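Rulteck Drumolura desk mat, small, black

Price: £3.57 with this month's basket code, £4.50 without
Stock: 248
Item group: Desk and study
Page last revised March 2022

Most of what gets written about mouse mats is rubbish, and we sell a fair few of them, so we should know. A mat is a flat thing that stops your mouse skating about on a shiny table. The Drumolura does that. Rulteck's leaflet also says it will "lift your focus", and we have left that line off our page because we have no idea what it means.

What you get

One rectangular mat in plain matt black with rounded corners. No wrist rest, no lights, no charging pad, no pattern. The packaging is a card sleeve, and you will need scissors to get into it.

Rulteck sells the same mat in a large size under the name Onora. We stocked it last September and stopped. It took up half of a normal desk, arrived rolled and stayed curled at one end for longer than we thought reasonable. If you have seen it cheaper somewhere else, that may be why.

Does it work with any mouse?

With most. We tried it with an old wired mouse from the stockroom and with the Camenzind cordless we keep at the till, and the pointer behaved itself on both. The leaflet claims "up to" a certain improvement in accuracy. We could not measure any improvement on a table that was already fine, and we doubt you will either. On glass or high gloss the difference is plain enough, and those are the people who should buy one.

If your mouse already runs well on bare wood, keep your money.

Size and fit

The small mat is meant for people who keep the mouse close to the computer and don't sweep it about. Players of fast games will run off the side and be cross with us. For letters, spreadsheets and ordinary browsing it is big enough. 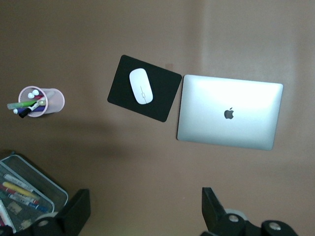 Space is the usual worry, and we get more questions about it than about anything else on this page. People measure the mat and forget everything that has to sit round it. A closed silver laptop can go right up against the right-hand side with only a narrow gap, and a pen cup like the pink mesh one can stay on the left. The white mouse on the mat still has some black left round it. Do bear in mind that a laptop needs room behind it once the lid goes up. Laptop, mouse and pens are not included, whatever the last person to email us was hoping.

Cleaning

Damp cloth, a drop of washing-up liquid, leave it flat to dry. The leaflet says it is machine washable. We put one through on a cool wash and it came out with a slight wave in it, so we would ignore the leaflet. Black shows crumbs and dust more than you might expect. Light marks wipe off. We have not had much luck with dried ink.

Guarantee

Rulteck gives 3 years. Read the terms before you get excited, as "normal wear" is ruled out and normal wear is what happens to a mat. Our own returns rule is simpler: send it back unused in its sleeve and we refund the price, less postage.

Delivery

Goes as a large letter, so it should fit through the door. We don't offer next-day on this item. Orders of over 50 mats are sent by carrier on a pallet, and you should ask us for a price first.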